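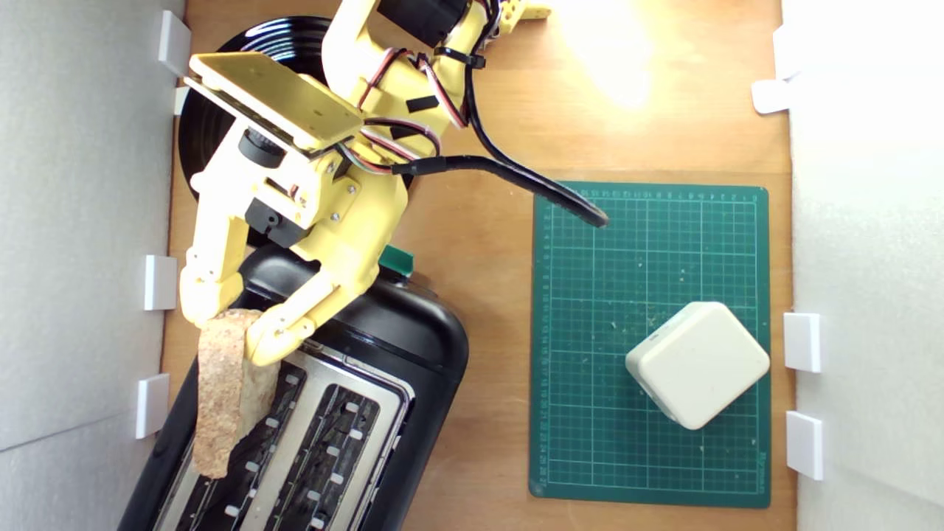

6. Chores: what the arm can do today and what it cannot

Read this section before you start the first chore. It is written for owners of the Stullon desktop arm who have finished assembly (section 3) and calibration (section 4). If the arm still shakes when it stands in the rest position, go back to section 4 first.

6.1 What to expect

Many customers write to us and ask if the arm can make breakfast. The short answer is: it can do some parts of breakfast, with you in the room. Putting a slice of bread in a toaster is a chore which a child learns in one morning. For a small arm with two fingers it is a difficult chore. Each slice is a little different, the bread is soft, and the slot is only slightly wider than the slice.

In our workshop at Hutska we count a chore as "ready" when the arm does it 300 times and a person must help no more than 2 times. Toast loading is not ready by this rule. In our last series the person had to help 18 times. Most of the failures were of the same kind: the lower corner of the slice touched the metal between the slots and the slice turned in the fingers.

We tell you this so that you do not buy a second arm for your kitchen yet.

6.2 Before you begin

You need:
- the arm, mounted and calibrated
- a toaster with two long slots
- sliced bread, one day old if possible
- a flat plate
- the chore file "toast_load" from the Tsuji library, installed as in section 5

CAUTION: For the practice steps the toaster must be unplugged from the wall. Printed plastic parts become soft near a hot toaster, and the servo wires can be damaged.

CAUTION: Keep your own fingers out of the work area when the arm has power. The fingers of the gripper are not strong, but the elbow can pinch.

6.3 Setting up the table

1. Put the toaster on the table so that the arm can reach over both slots from above. The long side of the toaster does not have to be parallel to the table edge, but after you teach the position you must not move it.
2. Mark the corners of the toaster on the table with tape.
3. Put the plate where the arm can reach it without passing over the toaster.
4. Lay the power cable of the arm away from the slots. Leave enough slack for the shoulder to turn fully.
5. Check that all servo wires are held by cable ties and that no loop hangs below the gripper.
6. Remove crumbs from the finger tips. A crumb under the tip changes the grip more than you would expect.

6.4 Teaching the grip

1. Hold a slice upright between the open fingers, with the top edge between the tips.
2. Press Close on the hand controller. The fingers stop when they feel the bread.
3. Let go of the slice slowly. It should hang straight down.
4. If the slice tilts, press Open, move it toward the heavier side and repeat.
5. If the tips go through the bread, lower the grip value by one step.

Note: Seeded and whole-grain bread has a firmer crumb and is easier to hold. Fresh white bread tears. We have no good value for it at this time.

6.5 Lowering the slice

1. Move the arm until the slice is above the slot nearest to you.
2. Save this as point A.
3. Lower the arm until one third of the slice is in the slot. Save this as point B.
4. Press Open. The slice should slide down by its own weight.
5. Run the chore from A to B ten times at the slow speed before you try the normal speed.

Do not let the arm push on top of the slice. If the slice stays up, stop the chore and take it out by hand.

Note: The arm is not able to press down the toaster lever. The servos in the wrist do not have the force for it, and on most toasters the lever slips from the fingers. Press it yourself, after the arm has gone back to the rest position.

6.6 Other chores

The status of the other chores in the library is as follows.

Placing a dry sponge in a tray: ready.
Sorting spoons and forks: ready, if they do not overlap.
Taking toast out of the toaster: not supported. Do not try it.
Folding a small towel: experimental. It takes long and the result is not so nice.
Sorting screws by length (shop floor): ready with the Famcombe magnetic tips only.

6.7 Care

After 3,000 closings of the gripper, check the small screws at the finger joints and tighten them by hand. Do not use a power screwdriver, the printed holes will break. The controller shows the number of closings under Menu, Service.

If a finger has play after tightening, order the finger set and continue with section 8, Replacing the fingers.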